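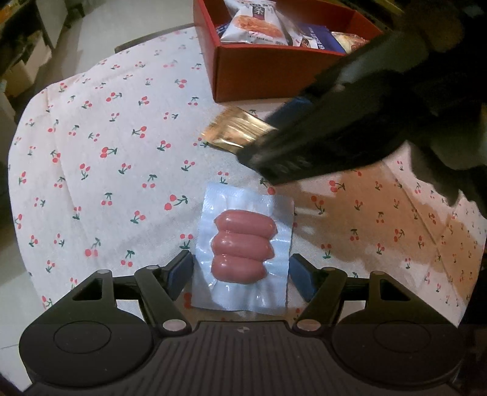

Ticket 259: Facebook replies not reaching the Givden inbox

Opened by: Nuria Miranda
Assigned: Inmaculada Barroso
Client: Flikiven
Status: pending, waiting on client

Nuria: Comments on client's page showing up 4 hours late in Givden. Direct messages fine. Customer complained publicly that no one answers. Client not happy, they promise a reply within the hour.

Inmaculada: Checked page connection, shows green. Disconnected and reconnected anyway. No change.

Inmaculada: Other pages on same account OK. So only this one. Looking at filters.

Nuria: They ran a giveaway in August, up to 1000 comments a day on one post. Related??

Inmaculada: Maybe. Found 2 rules doing the same job, both holding comments for review. One is left over from the giveaway. Turned that one off, left the other.

9:40 test comment, came thru in under a minute. Second test from my phone, same.

Nuria: Old comments still stuck in review tho.

Inmaculada: Yes, those need releasing by hand, page admin only. I dont have the rights. Emailed Flikiven with the steps. Keep open till they confirm.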